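Pre-Show Safety Walk, Brulia Stage
Checked Aug 12, 2023, comments added as I went
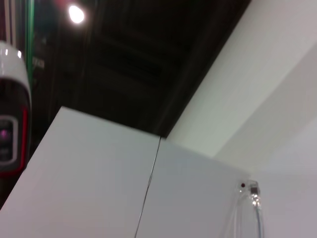 Our stage manager wanted to know why we do this walk before every single show when the band is the same and the room is the same. Because the room is never the same! People move things, gaffer tape lifts, a drum riser creeps a few inches toward the edge. So I do the walk, I write down what I find, and then I go eat something before the doors open.

1. Exits and aisles
OK. Both side doors open all the way and the push bars work. I had to drag a stack of folding chairs out of the left aisle (they were back again after sound check, so I dragged them out again). Posted limit is 200 and we sold right up to it, so please, no extra row in front of the bar.

2. Exit signs with the house lights down
OK. I turned everything off and stood at the back. Both signs are lit and easy to read.

3. Stage deck
Needs work. One deck section near the bass player's spot rocks when you step on the corner. I shimmed it and it's solid now, but the leg needs replacing before the Hundis run. White tape on the front edge is fresh, and the singer likes to wander, so I ran it around the sides too.

4. Stairs to the stage
OK. Handrail is tight. Glow tape on the bottom step is worn down to nothing, so I put new tape on. Horn players come up these in the dark with their hands full.

5. Power and cables
Mostly OK. The Psarras amp rack is on its own circuit like we asked. Found a power strip plugged into another power strip behind the keyboards — took it out and ran a proper drop. All the cable crossing the walkway is under ramps. The keyboard player is going to grumble about where the new outlet is and I can live with that.

6. Lights and rigging
OK. Safety cables on every fixture over the stage, clamps hand-checked from the ladder. The gel in one of the side lights is browning. Looks kind of nice on the slow numbers but swap it anyway.

7. Speakers
OK. Both stacks strapped and the straps are snug. I pushed on them hard. They didn't budge.

8. Sound level
Watch it. The Stondum folks next door have been patient with us since that long encore in May, and I'd like to keep it that way. Ear plugs are in the bowl at the door. I refilled it.

9. Fire extinguishers
2 on the wall, both tagged and in the green. The one by the merch table had a T-shirt rack in front of it. Moved the rack.

10. Haze machine
Not checked. It wasn't unpacked yet when I came through. Somebody needs to run it for a few minutes with the building alarm in mind BEFORE the audience is in, and then initial this line.

11. First aid kit
Short on large bandages and the cold packs are gone. I wrote it on the shopping list in the office.

12. Backstage
OK, but messy. Cases are stacked too high by the dressing room, so keep them to chest height.

Still open: item 3 (new leg), item 10 (test and initial), item 11 (restock). I'll be back 45 minutes before doors to look at the aisles one more time.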